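4. The Shared Workshop Build

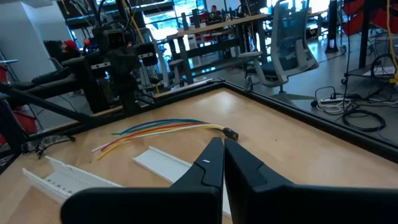

Figure 3. Wire bundle and cable duct on the work surface, seen from the wrist camera between the gripper fingers.

Why build a two-arm wiring cell in a shared workshop when a university lab would have the space and the staff? We wanted to know what a small group can assemble and keep running with ordinary tools, a members' budget, and a floor that other people also need. A lab would have answered a different question.

4.1 Frame and surface

The cell was assembled at the Fanmont workshop. The frame is black aluminum extrusion bolted at the corners, and it carries both arms as well as the tabletop. We first clamped the arms to an existing bench. This worked for single-arm motions, but when both arms moved the bench swayed and the wrist views drifted against the calibration target. Mounting everything to one frame removed most of the drift. The remainder was traced to a loose base bolt on the left arm, which we now check at the start of each session.

The tabletop is pale wood with a smooth face. A darker surface was tried for two weeks and dropped. Black fingers over a dark top gave poor edges in the wrist view, and the black connector on the wire bundle was often lost.

4.2 Task materials

The task is to lay a bundle of wires into a slotted duct and close the duct with its cover strip. The duct and cover are white plastic. The bundle in Figure 3 has blue, green, red, orange, yellow, and white strands, with bare tips at one end and a small black connector at the other. The strands fan out at the bare end, and the yellow and white ones curve away from the rest. We did not straighten bundles between trials. Early results with straightened wires looked good and did not carry over to wires that had been handled a few times.

The cover strip is the harder part. It is flat, thin, and close in height to the table, so the fingers must come down almost to the surface before closing. We set a floor limit in software, then lowered it twice after the gripper kept closing above the strip. The final value is stored with the Lagman configuration files.

4.3 Control and recording

Both arms are driven from one computer running Grurnport, our scheduling layer, written by Darius Chiriac. Commands and camera images are logged at 30 Hz with a shared clock. An earlier version logged at 60 Hz, but the disk fell behind on long trials and dropped images without warning. We chose the lower rate and discarded the affected recordings.

The usable set holds 2122 trials. A further 206 were removed by hand, mostly for a missing wrist view or for a bundle that had left the table before the arms moved. The first trial in the usable set is dated 14/05/2022. Recording paused in December when the workshop closed for floor repairs, and the cameras were recalibrated before work resumed.

4.4 Working around other people

The room stayed open to members during recording. Daylight from the large windows changed through the day and we made no attempt to block it. Background variation in the camera views was kept as it was. Trials were stopped whenever anyone came inside the marked line on the floor, and a stopped trial was restarted from the beginning. The same rule was used later at Tivevbridge, where the second copy of the cell was built (Section 5).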